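Grippers losing the spoon off the hook - finger pads or tracking?
Hand-held gripper forum > Faults and fixes

dalva_v
Posted September 22, 2018
Hello all! Second thread from me this week, sorry, but we are having such a good time with this rig and I want to get it right before we go any further.

We do hand-held demos with a pair of grippers, and the job at the moment is picking up a spoon and hanging it on a rack. Lovely little task, much harder than it sounds. We logged 247 tries and then the right gripper started going wrong. It closes, the reading says it's closed, and the spoon slides out as soon as you lift. Then on Thursday the jaws didn't open when I let go of the trigger and I had my thumb nearer to the fingers than I'd like. No harm done, a pinch and a bad word.

The setup, both grippers in hand and the spoon between them:

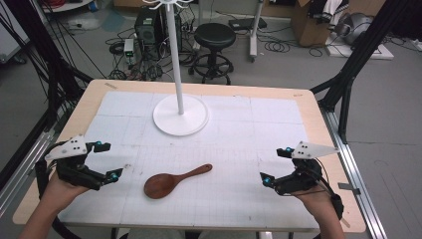 Spoon and rack, start position.

Firmware is whatever Finard shipped in April. I haven't changed the finger pads since we built the thing. Any ideas very welcome!

jaanus_p
Ooh, nice one. My money is on the tracking. If the markers on the upper and lower jaws go out of view for a moment, the width estimate freezes, and you get "closed" when it's really half open. We had exactly this at Lemholm. Plot the jaw width against time and look for flat bits.

genivaldo
Disagree with Jaanus (sorry mate). Frozen tracking gives you a bad number in the log. It doesn't make a spoon fall out of a real pair of jaws. Something is slipping, either at the pads or in the linkage.

jaanus_p
Fair, but she has two faults and you're treating them as one. The number can be wrong and the pads can be bad as well.

genivaldo
Three faults if you count the trigger! That's the one I'd stop for. A jaw that stays shut with fingers close by is a safety matter, whatever the log says.

xbellamy
Agree with Genivaldo, please stop using the right one until you've had the cover off. On the Patier build the return spring can ride up over its peg and then the trigger comes back but the jaws don't. Takes 2 minutes to look at. Mine did it twice before I gave in and opened it up, and I had a blood blister to show for it.

dalva_v
OK you've all scared me, in a good way. Right gripper is off the bench. I went back through the recordings and this one was useful:
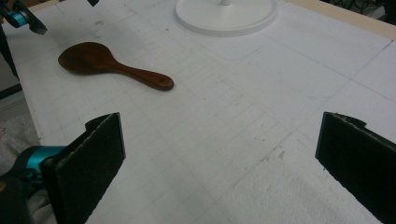 Pads first, as that's the cheap fix and I have a bag of spares from Trindade. I'd been thinking of them as fine because they feel fine when you poke them. But the edge on the left finger is a bit frayed, and it's gone a lighter grey along the top. I'm now wondering if the fuzzy stuff just doesn't hold on a slightly glossy handle once it gets worn. Would rubber be better, or do you lose the soft touch?

genivaldo
Rubber every time for wood. Felt is great for not scratching things and hopeless for holding them. Put thin rubber on one finger and leave the other as it is, then you can compare.

xbellamy
Hmm, I wouldn't mix them. The spoon will twist towards the grippy side and you'll never get it on the hook. Both or neither.

genivaldo
We ran mixed for a month and it was all right?

xbellamy
On what though? Blocks? A spoon is all handle, it turns if you breathe on it.

genivaldo
...blocks, yes. Point taken.

jaanus_p
Also, what's with the rough patch on the board, on the right-finger side? Scuffs and little torn bits. If the fingers have been catching there I'd want to know whether they're coming in too low. That would chew up pads nicely, and a knock could shift the spring too.

dalva_v
Good eyes! I don't know when that got there. Could be us pressing too hard on the way in, I do tend to go down on the table like I'm stamping a passport. Will try coming in higher.

jaanus_p
Do plot the width anyway. Humour me.

dalva_v
Right, update, and I'm so pleased. Took the cover off the right gripper and Xiomara had it, the spring was sitting on top of the peg. Pushed it back and added a dab of glue to the peg end so it can't climb. New rubber on both fingers of both grippers. Fresh run this afternoon: 275 tries, 6 drops, jaws opened every time. I've also made a rule that we open and close each one on nothing at the start of every session, thumbs well clear.

And Jaanus, I plotted it. There ARE flat bits. Only short ones, mostly when I roll my wrist towards the rack, but they're there, so you get a point as well.

jaanus_p
HA. Thank you. How long is short? If it's a few samples you can fill it in, if it's more I'd throw those tries out.

xbellamy
So glad it was the spring! Keep an eye on that glue though, on mine it went brittle and came off in flakes. A little heat-shrink over the peg lasted better.

genivaldo
What did you do with the old 247? I'd bin everything from the first drop onwards, the readings can't be trusted.

dalva_v
Oh no, don't say that. I was going to keep the ones where the spoon made it on to the hook. Surely those are still good?

genivaldo
Depends what the width said when it did. If it says closed and the jaws were slipping, you're teaching it the slip.

dalva_v
I'll go through them on Monday with a large pot of tea. Heat-shrink ordered too.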